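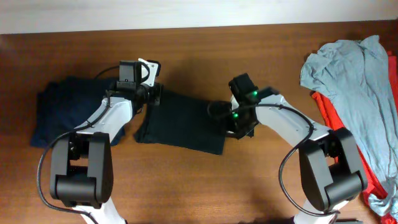
Figure 6. Dark cloth on a brown wooden tabletop, grain running left to right.

Section 6: Cleaning and re-oiling the top

Applies to all Stiststead tables with an oiled finish. If your table was ordered with lacquer, skip this section. Oil will not soak into lacquer, whatever the label on the can promises.

Revised February 4, 2023

Before you start

Most tables are oiled too often. The people who sell oil suggest once a month, and you may draw your own conclusions from that. A Stiststead top in normal kitchen use needs new oil when it stops shedding water. Test it like this:

1. Put a few drops of cold water on the part of the top that gets the most use.
2. Wait five minutes.
3. Wipe the water away and look at the wood from a low angle.

If there is no dark mark, put the oil back in the cupboard and try again in a few months. If there is a mark, let it dry fully and go on to 6.1.

Note: A single water ring does not mean the whole top has failed. See 6.4.

6.1 Cleaning

1. Clear the table and take out the extension leaf, if fitted.
2. Mix a little plain dish soap in a bowl of warm water.
3. Wring out a cloth until it no longer drips, and wipe along the grain.
4. Wipe again with clean water and a second cloth.
5. Dry the top with a towel. Leave it overnight before oiling.

We are often asked about vinegar, lemon juice, cold tea and the inside of a walnut. Vinegar dulls the finish over time, and so does lemon. Tea stains. A walnut will hide a pale scratch for a week or two, and then you will need another walnut.

CAUTION: Do not use spray polish. Many of these contain silicone, which stops oil from taking and is very hard to get out again. "Safe for all wood" on the can tells you very little.

6.2 Sanding

Only sand if the surface feels rough. A top that feels smooth and merely looks dry does not need it, and every sanding takes away wood you paid for.

1. Use fine paper on a flat block. A power sander leaves swirls that show up as soon as the oil goes on.
2. Sand along the grain with light pressure, and sand the full length of the board. If you stop short, you will see where.
3. Vacuum the dust, then wipe with a barely damp cloth.
4. Let the top dry.

Note: Early copies of this guide told owners to sand before every coat. We no longer think that was good advice.

6.3 Oiling

We tested with Retville Clear Table Oil and Dağdelen Hard Oil. Both did the job. Retville is thinner and easier to spread; Dağdelen smells stronger and goes a shade darker. We could not see a difference worth the gap in price. Other oils made for dining tables should work too, but try them on the underside first.

1. Open a window. Room temperature should be at least 60°F.
2. Stir the oil. Do not shake it.
3. Pour a small amount onto a lint-free cloth and rub it in along the grain. Use less than seems right.
4. Wait as long as the can tells you, then wipe off everything still sitting on the surface. Change cloths when the one in your hand stops picking up oil.
5. Look across the top toward a window. Shiny patches are oil that has not been wiped off. They will turn sticky, so go over them again.
6. Leave the top bare overnight.

One coat is enough in most homes. A second coat makes sense on a top that has just been sanded. A third, in our view, mostly feeds the cloth.

WARNING: Oily cloths can catch fire on their own. Lay them flat outdoors to dry, away from anything that burns, or soak them in water and seal them in a metal container. Do not ball them up and drop them in the trash. This is the one warning in the section we would ask even impatient readers to follow to the letter.

"Dry to the touch" and "cured" are different things, and the front of the can usually gives you the first. Use placemats for the first week, and keep hot pans off the top whether it has cured or not.

6.4 Spot repairs

Water rings: Leave them alone for a few days. Many fade. If one stays, rub it with a little oil and a soft cloth, then wipe dry.

Black marks: These usually come from wet metal. Oil makes them darker. Contact Tidbridge Service before you try bleach – we have seen the results.

Dents: The damp cloth and warm iron method sometimes works on shallow dents. It can also leave a pale patch larger than the dent. We do not recommend it and will not cover the damage if you try.

Continue to Section 7 for the extension leaf and runners.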